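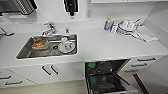

Eyerusalem Kumsa schrieb zum letzten Bericht, es stehe darin viel über die Arme und wenig darüber, wer jetzt um zehn Uhr in der Küche ist und was diese Person dort macht. Sie bat darum, dass der nächste Bericht mit dieser Frage anfängt.

Ich fange also damit an. Die technischen Angaben kommen weiter unten und sind kürzer als im Dezember.

**Zwischenbericht zum Vorhaben Tilahun**
Küchenarbeit in den Wohnetagen des Hauses Hiletton, Standort Rundanberg
Stand: 17. Februar 2022

## 1. Wer jetzt in der Küche arbeitet

Vor dem Vorhaben war die Arbeit in den Etagenküchen so verteilt: Eine Hauswirtschaftskraft ging nach dem Frühstück von Küche zu Küche, räumte die Spüle leer, räumte die Spülmaschine ein, wischte die Arbeitsfläche und ging weiter. Am Nachmittag machte die zweite Schicht dasselbe. Das war körperlich keine schwere Arbeit, aber sie bestand fast ganz aus kurzen Stücken, und die Wege dazwischen waren lang.

In der Versuchsküche übernimmt das System von Jorkerex nun einen Teil davon. Es nimmt Geschirr aus dem Becken und stellt es in die Spülmaschine, und es wischt die freie Arbeitsfläche. Speisereste entfernt weiterhin ein Mensch. Ebenso bleibt alles beim Menschen, was auf einem anderen Teil liegt oder in einem anderen Teil steckt, zum Beispiel eine kleine Kanne, die auf ihrer Untertasse steht. Das System kann die Kanne greifen. Es hat aber zu oft die Untertasse mitgehoben, und diese Aufgabe haben wir im Januar aus dem Programm genommen.

Für die Kollegin in der Frühschicht heißt das: Sie kommt in die Küche, bereitet das Becken vor, startet den Durchlauf und geht in den Nebenraum, wo die Wäsche gefaltet wird. Wenn das System nicht weiterkommt, hört sie einen Ton. Dann geht sie zurück.

Dieses Zurückgehen ist der Punkt, über den im Team am meisten gesprochen wird. Im Antrag hatten wir geschrieben, dass Zeit für die Bewohnerinnen und Bewohner frei wird. Das stimmt an ruhigen Tagen. An Tagen mit vielen Unterbrechungen hat die Kollegin nach ihrer eigenen Beschreibung zwei halbe Arbeiten statt einer ganzen. Sie fängt ein Gespräch an und muss es abbrechen. Ich halte diese Rückmeldung für das wichtigste Ergebnis dieses Berichtszeitraums und gebe sie deshalb ohne Abschwächung weiter.

## 2. Durchläufe und Eingriffe

Im Berichtszeitraum wurden 804 Durchläufe gestartet. In 249 davon musste eine Person eingreifen. Als Eingriff zählt jede Handlung, ohne die der Durchlauf nicht zu Ende gekommen wäre, auch wenn sie nur wenige Sekunden gedauert hat.

Die häufigsten Anlässe waren:

- Besteck, das flach im Becken lag, besonders Löffel nahe am Abfluss
- ein Korb der Spülmaschine, der nicht weit genug herausgezogen war
- gestapelte Teller, die schief aufeinander lagen
- ein Handtuch auf der Arbeitsfläche, das vom System als Hindernis behandelt wurde

Der letzte Anlass war leicht zu beheben. Für das Handtuch gibt es jetzt einen Haken. Die Kolleginnen vergessen ihn manchmal, und ich möchte daraus keine Vorschrift machen. In einer Küche, die auch von Bewohnern benutzt wird, liegt eben ein Handtuch.

Bei den Löffeln haben wir keine gute Lösung. Jorkerex hat andere Fingerspitzen für den Greifer vorgeschlagen. Sie fassen dünne Teile besser, halten aber dafür glatte Tassen schlechter. Wir sind nach einer Woche zu den alten zurückgekehrt. 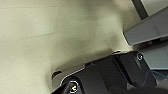
*Abb. 2: Greifer und helle Fläche, Sicht der kleinen Kamera am Arm.*

Beim Wischen und bei allen Bewegungen dicht über einer hellen, gleichmäßigen Fläche war die Schätzung des Abstands lange unzuverlässig. Eine Fläche ohne Muster gibt der Kamera wenig, woran sie sich orientieren kann. Der Arm hielt dann an und wartete auf eine Bestätigung. Seit der neuen Einstellung vom Januar bewegt er sich in diesem Bereich langsamer und hält seltener an. Ein Durchlauf dauert dadurch länger. Für die Frühschicht ist das kein Nachteil, in der Spätschicht stört es, denn dort soll die Küche zum Abendessen wieder frei sein.

Ich habe mit Jorkerex besprochen, ob man zwei Geschwindigkeiten einrichten kann. Technisch geht es. Offen ist, wer umschaltet. Die Kolleginnen wünschen sich einen Knopf, Jorkerex möchte es nach der Uhrzeit regeln. Ich unterstütze den Knopf.

## 3. Einweisung und neue Aufgaben

Drei Mitarbeiterinnen sind jetzt so eingewiesen, dass sie das System allein starten, anhalten und nach einer Störung wieder in Betrieb nehmen können. Geplant war, dass alle in der Etage diese Einweisung erhalten. Das haben wir nicht erreicht. Zwei Termine sind wegen Krankheit ausgefallen, und ein Nachholtermin lag so ungünstig, dass die Spätschicht nicht kommen konnte. Diesen Fehler habe ich gemacht, der Termin war mein Vorschlag.

Was ich vorher unterschätzt habe: Mit der Einweisung entsteht eine neue Aufgabe, die in keiner Stellenbeschreibung vorkommt. Wer sich mit dem System auskennt, wird gerufen. Das geschieht auch in der Pause und auch dann, wenn diese Person an dem Tag für eine andere Etage eingeteilt ist. Eine Mitarbeiterin hat gefragt, ob das irgendwo anerkannt wird. Im Moment wird es das nicht. Ich habe die Frage an die Hausleitung gegeben und bitte auch die Förderstelle um eine Einschätzung, ob eine Zulage aus den Projektmitteln möglich wäre oder ob dies ausgeschlossen ist.

Es gibt auch andere Stimmen. Eine Kollegin mit Beschwerden im Handgelenk hat gesagt, dass sie das Einräumen nicht vermisst. Sie hat sich für die Arbeit am System gemeldet und führt jetzt das Störungsheft. Das Heft ist aus Papier und liegt im Nebenraum. Die digitale Maske von Jorkerex wurde kaum benutzt, mit nassen Händen ist ein Bildschirm unpraktisch. Die Einträge im Heft sind kurz und meistens genauer als die automatischen Protokolle. Ich übertrage sie einmal in der Woche.

## 4. Technik, Kabel und Wartung

Die Wartung hat mehr Zeit gebraucht als vorgesehen. Der größte Teil davon betraf die Leitungen. Arm, Kameras und Steuerung sind mit mehreren dünnen Kabeln verbunden, und diese Kabel bewegen sich mit. Bei großen Bewegungen zog eines davon an seiner Befestigung, und der Kontakt wurde unsicher. Im Protokoll erschien das als Ausfall der Kamera. Wir haben deshalb zuerst an der falschen Stelle gesucht.

Jorkerex hat danach die Befestigung geändert und uns eine Prüfliste gegeben. Vor der ersten Schicht wird nun nachgesehen, ob die Stecker fest sitzen und ob die Kabel frei hängen. 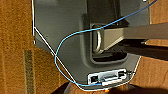

Diese Prüfung macht im Moment die Kollegin, die auch das Störungsheft führt. An ihren freien Tagen mache ich sie selbst. Für die Projektzeit kann man so arbeiten, für einen normalen Betrieb nicht. Wenn das System im Haus bleiben soll, muss die Prüfung im Dienstplan stehen, mit Zeit dafür und mit Vertretung. Ich habe einen Entwurf geschrieben, der noch bei der Hausleitung liegt.

Eine weitere Frage betrifft das Reinigen in der Nähe der Geräte. Die Kolleginnen wischen gründlich, und das sollen sie auch. In der Nähe von Anschlüssen haben sie aber Angst, etwas kaputt zu machen, und lassen den Bereich lieber aus. Dort sammelt sich dann Staub. Wir brauchen eine klare Anweisung, mit welchem Tuch und wie feucht man dort wischen darf. Sie ist bei Jorkerex angefordert, bisher aber nicht gekommen.

## 5. Kameras und Bewohner

Die Kameras arbeiten nur während eines Durchlaufs. Die Bilder werden für die Fehlersuche gespeichert und nach der vereinbarten Frist gelöscht. Ein Aushang an der Küchentür erklärt dies. Beim Gespräch mit den Bewohnern wurde kritisiert, dass die Schrift zu klein ist. Der Aushang ist inzwischen neu gedruckt.

Beschwerden über die Kameras gab es in diesem Zeitraum keine. Es gab den Wunsch, dass man sich während eines Durchlaufs eine Tasse Kaffee holen kann. Das ist aus Gründen der Sicherheit nicht möglich. Einige Bewohner kommen deshalb jetzt früher, und die Kollegin startet später. Die beiden Seiten haben das ohne mich geregelt.

## 6. Mittel

Im Posten Einweisung sind wegen der ausgefallenen Termine 2000 Euro übrig. Ich beantrage, diesen Betrag in den nächsten Zeitraum zu übertragen und für die Spätschicht zu verwenden, mit bezahlter Vertretung während der Einweisung. Ohne Vertretung wird es wieder nicht gelingen.

Die übrigen Posten liegen im Plan, mit Ausnahme der Wartung. Dort wurde mehr ausgegeben als vorgesehen. Die Aufstellung mit den Belegen geht Ihnen getrennt zu.

## 7. Nächste Schritte

Bis zum nächsten Bericht sollen die Einweisungen der Spätschicht nachgeholt werden. Der Schalter für die Geschwindigkeit soll eingebaut sein, und die Anweisung für die Reinigung soll in der Küche hängen. Über eine zweite Küche möchte ich erst sprechen, wenn die Unterbrechungen weniger geworden sind. Die Hausleitung sieht das etwas anders und würde gern früher anfangen. Ich bitte um ein gemeinsames Gespräch dazu, möglichst hier in Rundanberg und mit einer Kollegin aus jeder Schicht am Tisch.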